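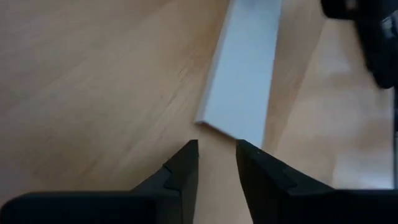 Who pays when a newspaper is sued by a reader with deeper pockets than its own?
The newspaper pays its own lawyers until a court orders otherwise, and in most cases no court ever does.

This question has occupied me since September, when the Cuvgate Courier disclosed that it had spent 296 hours of staff time answering a single complaint. The complaint concerned a report by Inese Žukauskas on the sale of riverside land to Storkum, a property company. The report ran to 1720 words. Storkum objected to 60 of them.

The editor, Taner Keskin, published the full correspondence on the paper's site. I have read it twice. The company's first letter allowed the paper 90 minutes to remove the article, a deadline that expired before the newsroom had opened for the day. Later letters were more measured, and one conceded that the sale price had been reported accurately.

It is my view that the Courier was right to leave the article online and right to print the company's reply beside it. A correction should follow an error — it should not follow a letterhead.

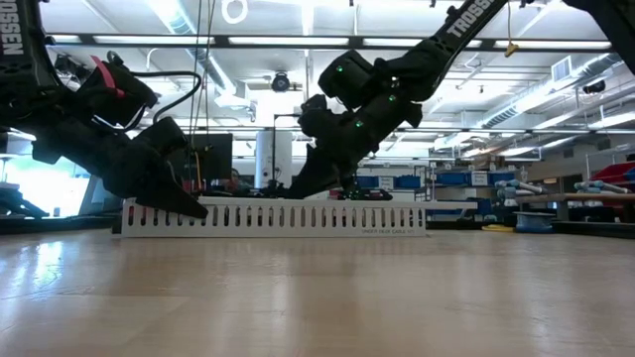
What can a small paper do before such a letter arrives?
Keep dated notes, record every request for comment, and have a lawyer read the most contested paragraphs before publication.

The Courier had done the first two. Mr. Keskin writes that a legal reading will now be standard for reports on land and public contracts. The weekly in Carkitz has adopted the same practice, and its guidance to reporters is available on request from the news desk.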